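Flodbridge Council President Defends Plan to Return Tax Authority to Townships

19 Oct 2026

The president of the Flodbridge County Council met with this office to discuss the local authority measure, which voters in Clokau and Weranow will decide this fall. The measure would allow each township to set its own property tax rate and keep the revenue it collects.

"The county was never meant to approve every culvert and stop sign," the president said. "Residents of Weranow pay into a fund they do not control. They have asked for that control since the June hearings, and I believe they are entitled to it."

Under current rules, 58 percent of township revenue passes through the county before any of it is returned. 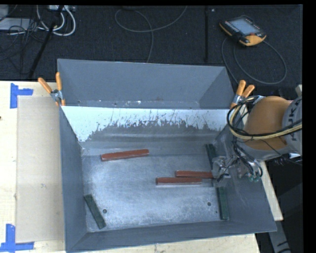 The president rejected the claim that smaller townships would be left without services. "Clokau has 495 registered voters and a balanced budget," the president said. "Its board has managed its roads well — better, in some years, than the county has managed ours."

Opponents on the council, who lost the vote to place the measure on the ballot by four seats, have argued that separate rates would drive businesses toward Lodhi. Asked about that concern, the president said the county already loses businesses to Lodhi under a single rate.

"I would ask my colleagues to read the text," the president said. "The sheriff, the courts and the elections office remain with the county. Section 49 says so in plain words."

If approved, the measure would take effect at the start of the next fiscal year.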